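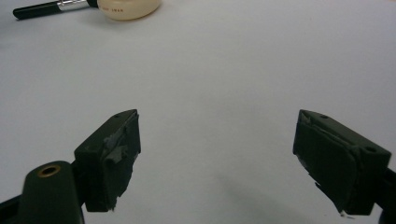
Skandcombe counter coating claims questioned by tenants

A housing company that put a "self-cleaning" coating on the kitchen counters of 172 apartments says the product is cutting down on germs and cleaning costs. So far it has shown very little to back that up.

Skandcombe, which manages the Verbeke apartments, began applying the coating in August. The product, called Nultinine, is sold by a firm named Grerner and is supposed to keep working for 20 years without a second coat. Grerner has been selling it for 8 months.

In a letter to tenants dated November 7, 2019, Skandcombe said early results were "very encouraging" and that a monthly charge would be added to rents to cover the work. The letter did not say what the results were.

Asked for them, Skandcombe spokesman Pieter Desmet sent a two-page summary written by Grerner. It says 2000 swabs were taken from treated counters and that most came back "clean or near clean." It does not say what counts as near clean, who did the swabbing, or whether any untreated counters were tested for comparison.

"We are comfortable with the numbers we have been given," Desmet said. He would not say whether the company had asked for any others.

Szu-yu Chung, who teaches microbiology and read the summary at our request, said it could not support the claims in the letter. "If you wipe down any smooth counter and swab it an hour later, you will get a nice result," she said. "I would want to know when these were last wiped."

Tenants are not sold either. Riet Jacobs, who has lived in the building since it opened, said she still cleans her kitchen every night with dish soap. "It gets crumbs on it like the old one did," she said.

Her neighbor Kobe Koster has written to Skandcombe twice to ask for a copy of the contract. He said he has had one reply, thanking him for his interest.

Grerner's sales manager, Themis Nikolaidis, said a full report would be published "in due course." He did not give a date. The new charge starts with the next rent bill.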